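The Paper Cup Gets Off Too Lightly

I have been told for years that the paper cup is the sensible choice. It's light, it stacks, it doesn't smash, and when you're finished you drop it in a bin and feel fine about it.

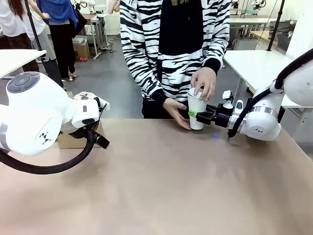
My doubts began at Kedstead, where the shared kitchen gave up its mugs last February. The notice on the door promised less washing up and a tidier sink. What we got was a cabinet full of sleeves, a second trash can, and a bill. I asked to see the bill. We had gone through 2,651 cups by spring, in a building where 22 people drink coffee. Some of those people, I'm fairly sure, take a new cup for water, another for tea, and a third because they've lost track of the first two.

Then there is the matter of holding one. A full paper cup is a nervous thing. Squeeze it and the sides give. Hold it loosely and it slides. Most of us end up with one hand on the rim and the other hovering underneath, which is a lot of attention to pay to a drink. People say a band around the middle solves this. It helps with the heat, I'll grant that, but it's one more piece of paper to throw out, and it does little for the wobble.

The cups we buy are from Grallwood, and the carton says they can be recycled. Maybe so. Our hauler won't take them if there's any liquid left inside, and on a Monday morning I have yet to see a bin where every cup was drained. I don't blame the hauler.

Supporters point out that mugs get chipped, go missing, and sit in the sink growing fur. All true. I have washed 45 of them in one evening after an open house and did not enjoy it. But I could put them back on the shelf afterward and use them again the next day – that seems to me the whole purpose of a cup.

I would keep one sleeve in the cabinet for visitors and bring the mugs back for everybody else. If the sink gets bad, we can argue about the sink.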